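Villalobos Residences
Tenant Handbook: Care of Interior Doors, Trim and Switch Plates
Revised March 2021

Tenants are asked to clean painted doors and walls twice a year and to report worn paint before it begins to peel. The procedure below applies to all units with white paneled doors.

Before you begin

Fill a bucket with warm water and add a small amount of mild dish soap. Set out two soft cloths, one damp and one dry. Do not use abrasive pads on painted surfaces. 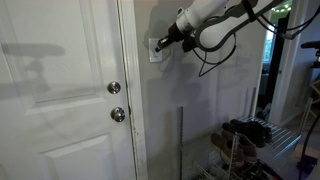 Paint wears first where a door meets its jamb. Run a dry cloth down the full height of the seam, then look for chips on both edges. Small chips may be touched up with the white enamel supplied by the office.

Cleaning the doors

1. Dust the raised panels from the top down, following the molding.
2. Wipe each panel with the damp cloth and dry it at once — standing water softens older paint.
3. Polish the doorknob and the deadbolt with the dry cloth only. Where two doors stand side by side, finish one before starting the next.
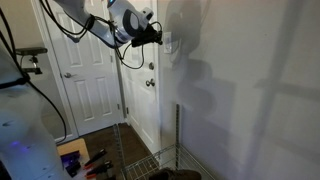 Cleaning switch plates and walls

1. Wring the cloth until it no longer drips. Never spray cleaner directly on a switch.
2. Wipe the plate from the center outward, then the wall next to the door frame.
3. Move shelving away from the wall only if it is unloaded.

Allow the paint to dry fully before closing a door that has been touched up.
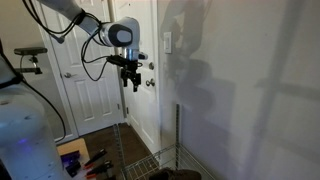
Farzana Kodikara wrote to ask whether the enamel may also be used on the gray walls. It may not; wall paint is available from the office on request.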